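Projet Dustside - rapport de fin de module
Pliage et rangement du linge de maison, groupe 3

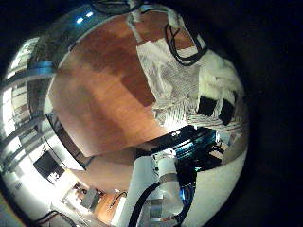
Kelechi Tamuno trouve qu'on aurait dû commencer par les petites pièces et garder les grands tissus pour la fin, parce qu'un grand tissu mal étalé fausse tout le reste du temps de travail. Remarque notée, on en reparle plus bas.

1. Sujet
Comparer deux façons de plier un linge blanc sur une table en bois. Méthode A : en deux puis en trois. Méthode B : rouler. Critères : temps, plis visibles, place prise dans l'armoire.

2. Matériel
Table en bois, chrono, règle, le linge blanc. Tissu un peu texturé, donc les plis se voient moins que sur un drap lisse - à garder en tête pour les résultats. Armoire prêtée par la résidence Goltstead, une seule étagère.

3. Déroulement
18 essais par méthode. Entre deux essais on froisse le linge et on le repose en tas sur la table, toujours du même coté. Le plus long c'est pas le pliage, c'est retrouver les coins. Damilola Ugwu chronométrait, les autres pliaient. Essais de juillet refaits, la consigne de froissage n'était pas la même pour tous.

4. Résultats
Méthode A : 40 secondes en moyenne, pile régulière, tient bien sur l'étagère.
Méthode B : plus rapide mais ça se déroule. Trois rouleaux tombés pendant le rangement. Gain de place faible.
Plis visibles : pas de vraie différence, mais notre échelle de notation est trop grossière (bien / moyen / mauvais).

5. Limites
Un seul type de tissu. Les plieurs s'améliorent d'un essai à l'autre, il aurait fallu alterner A et B au lieu de faire tout A d'abord. Pour l'ordre des pièces, Kelechi a raison, on prévoit les serviettes avant dans la prochaine série.

6. A faire
Refaire avec des torchons. Tableau complet des temps en annexe, manque encore la collone des essais annulés.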